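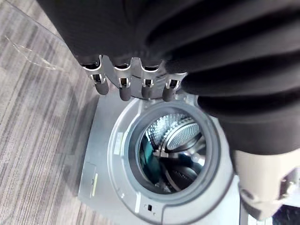 Local News | Around Town

The Flikodden laundromat is staying put

March 7, 2019

24 shares | 11 comments

If you've been lugging your comforters across town since the sign went up in the window, I have good news for you. The laundromat on Revivska is not closing! I stopped by yesterday with a bag of towels and a lot of questions, and Tamara Pylypenko, who has run Flikodden for years, had just signed a new lease with the building's owners.

It's good for two years, with an option to stay on after that. Tamara told me she'd been ready to pack up by the end of winter. The old lease was running out, the rent was going up, and the bakery next door wanted the whole ground floor for an expansion. Then the bakery settled on a spot over on Didenko (more parking, and I can't blame them) and everybody sat back down to talk.

"I had already told my sister I was retiring," Tamara said. "She'd picked out a cruise."

The petition probably didn't hurt either. Illia Dovhaniuk, who lives upstairs, taped it up by the change machine with a pen on a string, and it had 59 signatures by the time it came down. I'm on there, in terrible handwriting. A lot of us on this side of the tracks live in buildings with no hookups, and the next closest place is out in Skulham, a long bus ride with a basket on your lap. I did it once in the rain and I'm not doing it again.

A few things will change, so take note. A wash goes up 25 cents starting next month. Drop-off service is coming back on weekday mornings, and the back door to the alley will stay locked after dark, so if you park behind the building you'll have to walk around. The bulletin board stays. So does the bench out front, which Tamara says she's been asked about more than the prices.

She'd also like me to mention the lost and found. It's one big bin of mostly single socks, plus a very nice green scarf, and anything left in it goes to the church rummage sale in September.

I asked if there'd be a party. She laughed at me, but then she said she might put out coffee and cookies one morning once the paperwork is filed. I'll post the date when I hear it. My towels came out fine, by the way, and I ran into two neighbors I hadn't seen since the holidays, so I was there a good hour longer than I needed to be.

Filed under: Small business, West side

Contact us | Send a tip | © 2019 | Back to top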